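How We're Teaching a Robot to Write on a Whiteboard
From the Hilletell Robot Club pages for kids

Hi! I'm one of the grown-ups who helps out at the Hilletell Robot Club, and I get asked the same thing by almost every kid who visits. "Can your robot write my name?"

Not yet! But we're working on it, and I want to tell you how, because the way a robot learns to write is pretty different from the way you did.

First, meet Plikard

Plikard is our robot. If you're picturing legs and a face with blinking eyes, sorry, none of that. Plikard is 2 big white arms that stand on a table. Each arm sits on a box called a base, and the base has a little panel that glows green. Kids love the green glow. I love it too.

The arms bend at joints, just like yours do. You have a shoulder, an elbow and a wrist, and so does Plikard, sort of. If you count up all the places one of Plikard's arms can turn, you get 7. Try it on yourself! Hold your hand flat on a desk, keep it still, and wiggle your elbow up and down. You can do that because you have more than one way to get your hand to the same spot. Plikard can do the elbow wiggle as well, and it looks very silly.

At the end of an arm is the gripper. That's the hand. Ours has black fingers, and they're strong and a bit clumsy, like when you try to pick up a penny with mittens on.

What a robot doesn't know

Think about the last time you drew a line on a whiteboard. You probably didn't think "now I will lower my hand until the marker touches." You just drew it. Your eyes saw the board, your skin felt the push, and your brain did the rest while you were wondering what's for lunch.

A robot doesn't get any of that for free. Before it can draw even one tiny line, it needs answers to a whole bunch of questions. Where is the board? How high is it? Which way is the marker pointing? How hard should I push? When do I stop?

Pushing is the one that gives us the most trouble. Push too lightly and the marker floats over the board and draws nothing at all. Push too hard and the tip gets squashed flat (we have a whole cup of markers like that, and we call it the Marker Hospital). The right push is somewhere in between, and it's a really small in-between.

So how does it learn?

By copying! One of our students moves the robot through the job by remote control, and the computer saves what the arm did. Then we do it again. And again. We call each try a "demo," which is short for demonstration, and our students keep the total on a chart by the door. When I last looked, the chart said 863 for drawing a line. Just a line!

After that, a computer program named Citov looks through all the demos and hunts for patterns. It might notice that the arm always slows down right before the marker meets the board. Nobody had to type that in as a rule. Citov picks it up from the tries, a bit like how you learned to ride a bike by wobbling along and not by reading a book about bikes.

We save the bad tries too, in a separate folder. The students have named it "Oopsies." There are some beauties in there, including one where the marker ended up drawing on the table - it was a washable one, phew.

The Hassanpour Challenge

All this practice is for something. Every July our club enters the Hassanpour Challenge, where student teams bring robots that do everyday jobs. This year's job has three steps:

1. Draw a line on a whiteboard that's lying flat.
2. Pick up the eraser.
3. Wipe the line away.

You could do that in the time it takes to sneeze twice. For Plikard it's a big deal, and the third step is the sneaky one. Wiping means pushing and sliding at the same time, and if the board slides along with the eraser, you haven't wiped anything. You've just moved the furniture!

Our team's plan is to work on the steps one at a time and glue them together at the end. I think it's a good plan, even though it means a LOT of lines. The students would like to get to 3,980 demos for the whole job before they pack for the Challenge, and they've got a pizza party riding on it.

When we practice, the board goes flat on the brown table and one arm reaches over it while the other waits its turn on the opposite side. The curvy little line under Plikard's fingers may not look like much, but I'd put it on my fridge.
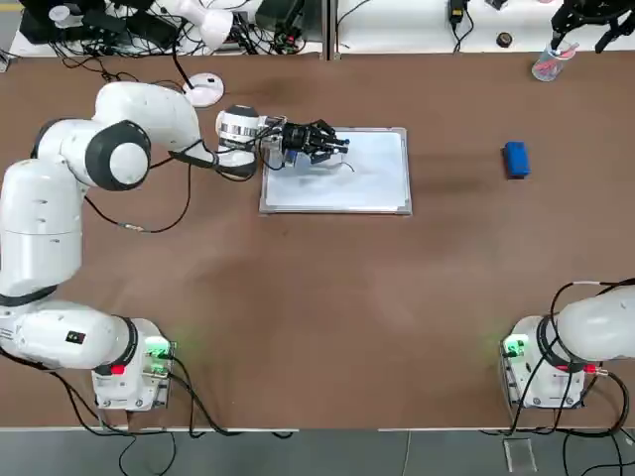

Try it at home: be the robot

You don't need a robot for this one. You need a friend, a sheet of paper, a marker and a scarf.

Tape the paper to a table so it stays put. One of you is the robot. The robot holds the marker, wears the scarf as a blindfold and only moves when told to. The other one is the programmer and has to say every single move out loud: "Down a little. Stop. Left. Keep going. Stop. Up."

Start with a straight line. When you can do that, try a circle (good luck!) and then the first letter of your name. Here are some things to watch for:

Does your robot know how much "a little" is? Mine never did. You may want to agree on it first.

What happens if the programmer forgets to say "stop"?

Is it easier if the robot practices one move lots of times before you add the next?

Swap places when you've finished a letter. Being the robot is harder than it sounds, and I giggled the whole way through my turn. My letter H came out looking like a ladder that had fallen over, and the kids hung it on the clubhouse wall, where it still is.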